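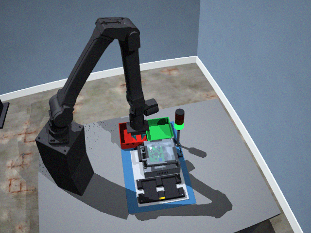 # Shared Laundry Rooms in Student Housing: Scheduling, Noise, and Waiting Time

Final report, undergraduate project in Housing and Community Studies
Submitted 17 Jan 2021

## 1. Purpose of the Report

This report presents the results of a term project on the use of shared laundry rooms in student housing. The work was carried out at two residences, Banham House and Cordier Court, both managed by the Dostby Student Housing Office. The aim was to find out how residents decide when to do their laundry, how long they wait for a free machine, and whether a sign-up system would be accepted by the people expected to use it.

The subject was chosen after complaints about laundry rooms appeared more often than any other topic in the written comments residents left at the Banham House front desk. Most of these comments concerned finished loads left in the washers. A smaller group concerned noise late in the evening, mainly from residents whose bedrooms share a wall with the dryers.

## 2. The Two Residences

Banham House is the older building. Its laundry room is in the basement and is reached by the rear stairs. Residents pay with a stored-value card, which can be loaded only in the main lobby. Cordier Court has its laundry room on the ground floor, next to the mail area, and the machines are free to use. The two buildings together house around 900 residents.

The difference in location proved to be important. Residents of Cordier Court pass the laundry room each time they collect mail and can see through the glass door whether a machine is open. Residents of Banham House must walk down with a full basket before they know.

## 3. Method

Information was gathered in November by means of a paper questionnaire and a use log posted on the wall of each laundry room. Residents were asked to write down the time they arrived, the time they started a machine, and the time they removed their load. Names and room numbers were not requested.

The questionnaire had 5 parts. It asked about usual laundry days, longest recent wait, payment, noise, and opinions on sign-up systems. Copies were left at the front desks and returned in a closed box.

The log had clear limits. Some residents filled in the arrival time and nothing more. At Banham House the pen went missing on several occasions, and the entries for those evenings are thin. The log for Cordier Court is more complete and has been given more weight in Section 4.

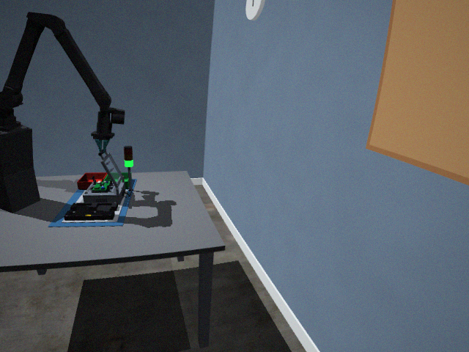

Entries that gave only one time were kept for the count of visits but were left out of the waiting figures. Entries that could not be read were set aside.

## 4. Findings

### 4.1 Waiting time

Waiting was concentrated in the early evening. Residents who arrived in the morning almost always started a machine at once. In the evening, waits of an hour or more were recorded in both buildings, and several residents wrote that they had given up and gone back upstairs.

A large share of the evening wait was caused by finished loads. In the Cordier Court log, clothing often stayed in a washer well after the cycle had ended. Many residents wrote that they did not feel comfortable moving another person's clothes, and those who did move them were unsure where to put them.

### 4.2 Noise

Noise complaints came almost entirely from the basement and first floor of Banham House. Residents there asked for a closing time. Residents on the upper floors were generally against one, and those with evening jobs were firmly against it.

### 4.3 Sign-up systems

Residents were shown two options. The first was a paper sheet with 2-hour blocks. The second was Staltura, an online booking page that the Housing Office already uses for study rooms. The paper sheet was preferred at Banham House, where phone reception in the basement is poor. Cordier Court residents preferred Staltura, although a number of them asked what would happen when a person booked a block and did not come.
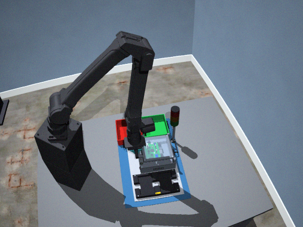 The study room rules release a booking after a short grace period. A similar rule could be applied to laundry, but it would need to be posted clearly beside the machines.

## 5. Recommendations

The following steps are recommended to the Housing Office:

1. Place a marked shelf in each laundry room for finished loads, with a notice stating that clothes may be moved there once a cycle has ended.
2. Run a trial of Staltura booking at Cordier Court for 4 weeks, limited to evening hours.
3. Provide a paper sheet at Banham House for the same period.
4. Install a second card loading point near the rear stairs of Banham House.
5. Ask a contractor to inspect the dryer mounts in the basement before any decision on a closing time is made.

## 6. Further Work

The project did not study summer use, when both buildings house conference guests. It also did not examine water or power costs, for which separate meter readings would be needed. The questionnaire and a blank copy of the use log are held with the department office and may be used by later project groups.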